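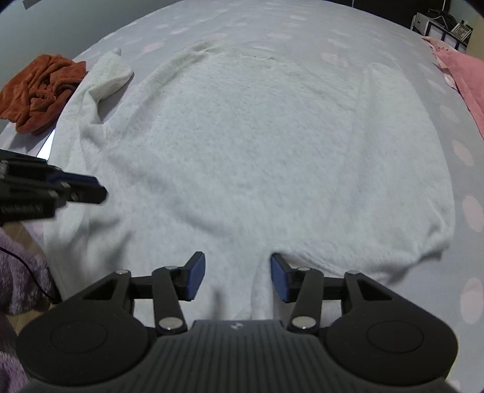
Folding night draws a full room in Wukavcombe as winter jumper bank gets early start

6/23/26

It is June and the people of Wukavcombe are thinking about jumpers. Fleecy ones mostly.

The town's jumper bank, which gives out warm clothes free when the cold comes in, has opened its doors for donations five months early this year. By the end of the first evening at the old Raptis showroom on Station Hill it had taken in 76 jumpers, 30 blankets and a heap of towels that were not asked for but will be kept.

The idea is simple. People turn out their cupboards in early summer, when the thick stuff is in the way. The bank takes it, checks it, folds it, packs it. Giving out begins in November.

"Last year we opened in the autumn and it was chaos," said organiser Fitriani Govindasamy. "Bags up to the ceiling, and people already at the door wanting something to wear home. We were folding with one hand and handing out with the other."

So this time -- early, and with a lesson thrown in. The first evening doubled as a folding class, run by Gilberto Giraldo, who worked in the laundry of a hotel in Irwood for most of his life and has opinions.

His main one is that fluffy jumpers should be laid out flat before anything else happens to them. Not on your knee, not in the air. On a bed, if you have a bed. Front up, neck at the top, sleeves pulled out to the sides so you can see if a cuff has rolled in on itself. Then smooth it with the flat of the hand, from the neck downwards.

"Everyone starts with the sleeves," he said. "I start with the hem. Take the bottom edge, bring it up a little, see how thick the cloth is. A thin jumper you fold in three. A thick one, in half and leave it alone. If you fold fleece too small it springs open in the box and then you have done it for nothing."

White ones get looked at twice. Marks show, and so do fibres from whatever else has been lying on the bed. Mr Giraldo keeps coloured blankets and towels well away from pale knits in the boxes and told the room to do likewise at home, at least untill the things have been washed a few times.

There was a good deal of talk about bobbles. Several people had held back jumpers because the surface had gone a bit pilled, and asked whether they were fit to give. They are. Small pills are fine, said Ms Govindasamy, and can be taken off with a fabric comb or left. What the bank can't use is anything with holes, broken zips, or a smell of damp.

"A soft jumper with a few bobbles on is still a soft jumper," she said. "I'm wearing one at home most of the winter."

Those who came were asked to bring something of their own to practise on. Two folding tables had been lent by Cutusier, the curtain shop next door, and when those filled up people used the floor, with bedsheets spread out to keep the clothes clean. One man folded the same cardigan over and over for most of an hour. It did get better.

Blankets came last. The fuzzy sort are the hardest to stack, Mr Giraldo said, and he doesn't fold them at all for storage but rolls them and ties them with a strip of old sheet. A rolled blanket goes down the side of a box where nothing else will. Towels he folds long ways first, then in three, edge inwards.

The boxes are going into the dry room at the back of the showroom. Cedar blocks in each one, no mothballs -- too many complaints about the smell last time. Labels go on the short end, with size and whether its adult or child.

Childrens sizes are what is short. The bank had plenty of adult mediums by the close and hardly anything for under tens. School cardigans are welcome in any colour, as are plain sweatshirts. Hats and gloves too, in pairs if possible.

Donations can be left at the showroom in the mornings, or at the desk in Irwood library, in a tied bag. Please wash things first. Please don't iron fleece -- one jumper arrived with a shiny patch the shape of an iron on the front, and has gone for cleaning rags.

A second folding evening is planned in 2 weeks' time, same place, doors at 5. Free, no booking. Mr Giraldo will be doing fitted sheets, by popular demand, and said he expected an argument.

COMMENTS

hillview_jan
Went along to this, really good evening. I have been folding my fleeces in four for years and wondering why the drawer wont shut. Took two home to redo.

Marrowman
Is there parking at the back of Raptis or is it still coned off?

hillview_jan
@Marrowman still coned off. We used the one by the church and walked down.

Pots and Pans
Rolling blankets is the way to go, my mum did it with bootlaces. Takes up half the room. Disagree about starting with the hem though, you want the sleeves in first or they flop about all over the place.

Dee T
Have three bags of age 6-8 stuff, school jumpers mostly, couple have names sewn in. Do I need to unpick them?

F Govindasamy
@Dee T Yes please if you have time, but if not bring them as they are and we'll do it here. Age 6-8 is just what we need, thank you!

oldstationcat
No mothballs, thank goodness. The coat I had from there last winter was lovely and warm but I smelt like my grandad's wardrobe till spring.

Marrowman
Thanks Jan. Will bring the blankets down in the morning.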